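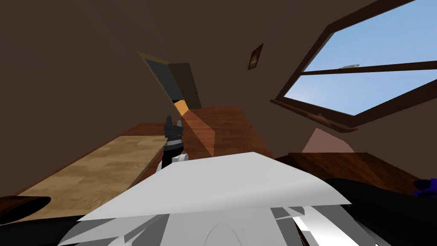
Villanueva opens its simulated rooms to outside robot teams

Villanueva, the software firm based in Flandbridge, has put its household simulation service on general sale after a closed trial that ran through the spring. The service, called Pledmont, lets a team try out a two-armed robot in furnished rooms on a computer before any time is booked on a real machine.

The first release holds 523 rooms, of which 514 are ready to use. The other nine are waiting for fixes to doors and cupboards and will be added in October. Each room can be loaded with its own furniture layout, daylight and small objects, and the user picks where the robot starts.

Pledmont is sold by the seat. A single seat costs £1,182 a year and includes the room library, the robot controls and a recorder that saves camera views from each run. Teachers and students can apply for a shorter licence that lasts 11 weeks and has the same rooms but a lower limit on saved runs.

Trial users asked mostly for bedroom and hallway tasks, and the firm has put these at the front of the library. One group covers storage furniture: bringing an arm up to a drawer front, lining up with a handle, and working below a surface that already has things on it. In one of the dresser rooms there is a silver-grey bowl and a crumpled dark blue object on the top, and one arm reaches across the lower drawers with its end just under a gold-coloured handle. 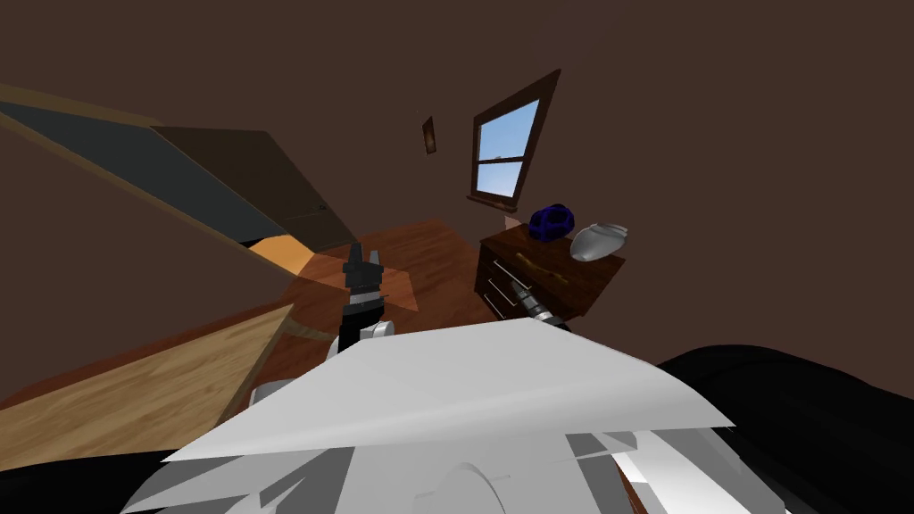

What is in the package

Buyers download an installer and sign in with a key. The program runs on an ordinary desktop computer with a recent graphics card, although Villanueva says rooms with several light sources will load slowly on older ones. Runs can be driven by hand, from a script or by a trained model.

Results come out as plain files, with joint positions in one and pictures in another. A converter for Killus, the planning tool many trial users already had, comes with the package and can be left out during set-up.

There are some gaps. Soft items such as bedding and clothes can be placed in a room but do not yet fold or stretch properly when gripped, and liquids are missing altogether. Villanueva says cloth is next on its list – no date has been given for liquids.

Existing trial keys will go on working until the end of October. Orders are being taken through the Flandbridge office, and new keys are sent out by email within two working days.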